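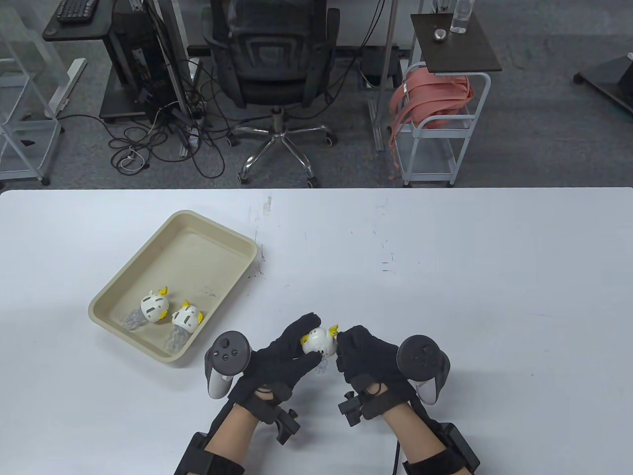
Should minor league hockey get rid of the shootout?

Keep it, but only after ten minutes of three-on-three, and stop paying the winner the same two points a team earns for winning in sixty minutes.

I can hear the groaning from the cheap seats, and I know the sound well, having sat in them most of my life. I'm a Brustthorpe season ticket holder. My section is so high up that the popcorn is a different temperature by the time I get it there. From that altitude I have watched a great many games end in a skills contest, and I have come around to a position that pleases no one I sit with.

The purists want the shootout gone. They say it's like settling a chess match with arm wrestling, and they say it every time, usually while standing up to get a better view of the first shooter. I have never once seen a purist leave before the shootout. The man two seats down from me has been boycotting it for years from a distance of eighteen inches.

The league, on the other hand, thinks everything is fine. The league's view is that fans like a winner, the bus has to leave at some point, and a tie is bad for business. All true. I grew up with ties. You'd come home, your mother would ask who won, and you'd have to explain that you had been gone for three hours and the answer was no.

So I don't object to the thing existing. My complaint is with the arithmetic.

Take last season. Skallwood finished two points ahead of us for the final playoff spot. Two points! We won more games in regulation than they did. We beat them head to head. What Skallwood had was a winger named Hoàng, a fourth-liner most nights, who could not backcheck if you tied him to the net, and who also happened to be the best shootout man I have seen in this building. He'd come down the ice at the speed of someone looking for a parking space, the goalie would get bored and commit to something, and in it went. Good for him. I'd have him on my team tomorrow. But he was worth more in the standings than our whole second defense pair, and those two blocked shots with parts of their bodies I'd rather not name.

Under the present rules a win is a win. Sixty minutes of hitting, skating and getting yelled at by your coach pays two points. Sixty-five minutes of the same, followed by a guy going in alone at parking-lot speed, also pays two. The loser gets one, as a sort of tip. This means some games are worth two points and some are worth three, and any coach who can add has noticed. Watch the last six minutes of a tied game in October, when the two clubs are in different divisions. You'll see ten grown men pass the puck around as if it belonged to somebody's grandmother.

My fix is dull, and plenty of leagues overseas have been doing it for years. Three points for a regulation win. Two for winning in overtime or the shootout. One for losing there. Nothing for losing in regulation. Every game is worth the same amount, and there's a reason to try something at 2-2 with the clock running down besides not wanting your father to be ashamed of you.

Corina Coman, who has kept the out-of-town scores at our rink since before they were electronic, tells me this would ruin the record books. You couldn't compare a 37-win team with anything that came before it. I take her point, and she's smarter than I am, but I'd say the record books have survived worse. They survived the tie, the loss of the tie, four-on-four, three-on-three, and the season when half the schedule got moved because the compressor died at Hostum. The books have so many footnotes already that one more won't sink them.

The other objection is that it's hard to explain to new fans. Well, try explaining offside to my brother-in-law. Try explaining why the team that just lost moved up a place in the standings, because I've done it, in a loud concourse, to a child, and I did not feel good about myself afterward.

As for the longer overtime, I'd think that one sells itself. Three-on-three is the most fun anybody has in our building, beer included. Nobody can hide out there. Five minutes of it always feels like somebody took your plate before you were done. Give it ten and most games will settle themselves with actual passing, and the shootout goes back to being a rare treat instead of a standing appointment.

Dwayne Mahmoud, who coached my son in bantam and has opinions about everything from skate hollows to soup, says players will be too tired for ten minutes. The rosters are short at this level and the bus rides are long. Maybe so. Tired players make mistakes, though, and mistakes are most of what I've paid to see. There were 228 people at our last preseason game, by the club's own announcement, and I'd bet every one of them would take a blown coverage and a two-on-none over a fourth round of forehand-backhand-pad.

The owners are supposed to talk about the points system again this winter. They talked about it last winter too, and what we got was a new goal horn. It's a very good horn. I'd trade it for the extra point, and I'd throw in the T-shirt cannon.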